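Cómo doblar prendas acolchadas sobre la cama y dejar la ropa de cama lisa

Sábado, 30 de diciembre de 2023
Por Randi Wallin

El procedimiento sirve para chaquetas guateadas, chalecos de relleno sintético y prendas de abrigo similares que no caben en una percha o que se guardan en estante. Se utiliza la cama como superficie de trabajo porque ofrece apoyo completo a la prenda, con las mangas extendidas, y permite girar alrededor de ella por al menos dos lados. Una mesa de comedor también vale si su fondo supera el largo de la espalda.

No se trata aquí el plumón comprimido al vacío, que requiere otro tratamiento y pierde volumen si permanece cerrado más de una temporada.

Material

- Cama hecha, con la colcha puesta.
- Cepillo de cerdas blandas.
- Bolsa de algodón o funda de almohada vieja, una por prenda.
- Etiquetas de papel y lápiz (la tinta traspasa en ambientes húmedos).

Comprobaciones previas

Vaciar los bolsillos, incluidos los interiores. Cerrar la cremallera hasta arriba y después las solapas o los botones de presión. Una cremallera abierta deforma el delantero durante el doblado y deja una onda permanente en el tejido exterior.

Si la prenda viene de la calle, colgarla tres horas antes de doblarla. Si viene de la lavadora, comprobar el relleno en las axilas y en el bajo, que son las zonas que más tardan en secar.

Conviene retirar del centro de la cama toda la ropa que no se vaya a doblar en ese momento. Las prendas pendientes pueden quedar junto al cabecero.

Paso 1. Extender

Colocar la prenda boca abajo, con el bajo hacia el borde accesible de la cama. Alisar la espalda desde el cuello hacia abajo con la palma abierta. No tirar de las costuras laterales: el relleno se desplaza hacia los extremos de cada cámara.

Paso 2. Plegar las mangas

Llevar cada manga hacia el centro de la espalda, con el puño apuntando al bajo. Las dos mangas deben quedar paralelas y sin cruzarse. En tallas grandes puede ser necesario un segundo pliegue a la altura del codo.

Paso 3. Plegar el cuerpo

Doblar la prenda por la mitad, del bajo hacia el cuello, y expulsar el aire con el antebrazo, avanzando desde el pliegue hacia el lado abierto. El resultado es un paquete ancho y abultado. Es normal que queden arrugas poco profundas en la superficie y que las esquinas se levanten; no hay que aplastarlas. Con el paquete en el centro de la colcha se comprueba mejor el contorno, que en el lado del pliegue ha de ser redondeado y sin picos.

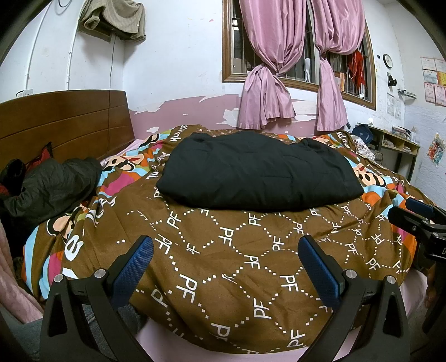

Paso 4. Reposar y embolsar

Dejar la prenda plegada 21 minutos sin peso encima. El relleno recupera parte del volumen y se ve entonces el grosor real que ocupará en el estante. Introducirla en la bolsa por el lado del pliegue, anotar el contenido en la etiqueta y fijarla por fuera.

En el armario, apilar un máximo de tres bolsas. Ulla Isaksson, que revisó este texto, recomienda poner abajo las prendas de relleno sintético y arriba las de pluma.

Paso 5. Alisar la ropa de cama

Apoyar y girar prendas pesadas arrastra la tela y la frunce. Una vez despejada la superficie, se recoloca de la siguiente manera:

a) Levantar la tela por las dos esquinas de los pies y sacudirla una vez, sin soltarla.
b) Dejarla caer y centrarla tomando como referencia el dibujo. Los estampados en retícula facilitan la tarea: si las filas de rombos se curvan, hay tensión desigual en ese punto.
c) Llevar los frunces hacia el borde más cercano, nunca hacia el centro.
d) Igualar la caída lateral. Cuando la tela tiene una cenefa de otro color, basta con que asome la misma anchura a cada lado.

En el conjunto utilizado para esta guía, el campo marrón lleva las letras «PF» unidas por hileras de cuadraditos blancos, y la cenefa de colores marca con claridad dónde termina. Los pliegues que interrumpen las letras se localizan a simple vista y se corrigen de uno en uno.

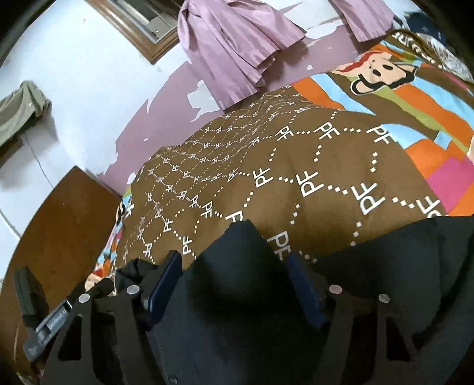
Errores frecuentes

Doblar con la capucha hacia dentro. Crea un bulto en el cuello que impide cerrar el pliegue. La capucha se extiende sobre la espalda antes de plegar las mangas o se desmonta.

Enrollar en lugar de plegar. Ahorra espacio en una maleta, pero en almacenaje prolongado marca las costuras transversales.

Guardar junto a la pared exterior. En viviendas frías la condensación llega a la bolsa. Separar la pila 8 cm del fondo del armario.

Artículos relacionados

- Armarios de poco fondo: medición y reparto de baldas
- Cepillado de tejidos impermeables
- Colchas estampadas: lavado y conservación del color
- Etiquetado de ropa fuera de temporada
- Revisión de mayo: qué sacar y qué volver a guardar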